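Robot Learning, Week 6 handout
Reading a success rate: the whiteboard task

The paper for this week comes from the Sorier group and reports a method for teaching a two-handed robot to write short strokes on a small board from human demonstrations. The headline is that the learned policy "generalizes to cluttered tables." I'd like you to read that phrase slowly. It is carrying a lot of weight, and I don't think the evidence holds it up.

The method itself is plain enough. An operator drives the arms through the task 258 times. A network is trained to predict the next short chunk of arm and finger positions from the camera images, and at test time it runs in a loop, predicting a chunk, carrying out part of it, then predicting again. You have seen this recipe in Week 4. The claimed new part is an extra training signal that is supposed to make the policy ignore objects that have nothing to do with the job.

In the test the authors ran 156 trials and counted 121 as successes. Before you write that down as 78 percent, look at what a trial contains. 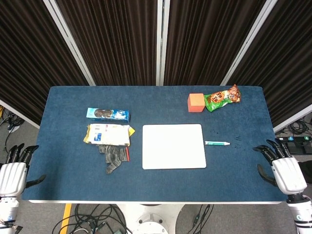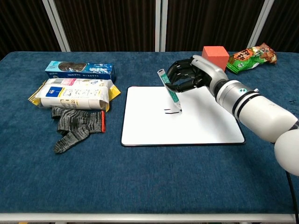 Iona Mackay

Start with the clutter. A cookie box, a snack package, an orange foam cube and a crumpled green bag all sit well away from the board. A policy could do fine here simply by never looking at the left side or the far right corner of the table. If you want to show that it ignores distractors, put a second marker next to the first one, or lay the glove over part of the board. The paper does neither.

Next, the backdrop. Brown curtains, blue cloth, same booth in every trial. I have no objection to a tidy test bench, but then "cluttered tables" should say "our table, with things on it."

Then the scoring. A trial passes if "the intended strokes are present." Two short horizontal lines are a forgiving target. Nothing is said about length, spacing or pressure, and one person did all the scoring, knowing which method was running. The baseline (Crichton, retrained by the authors) got only 4 practice runs for tuning its settings. How many did their own method get? I couldn't find it, and the appendix is no help.

For discussion:

Write a pass rule for two strokes that two strangers would apply the same way.

Work out a 95 percent interval for 121 out of 156. Does treating the trials as independent make sense if the objects were not moved between them?

Pick one change to the layout that you think would break the policy, and say what result would prove you wrong.

Bring your answers on paper. Half a page is plenty.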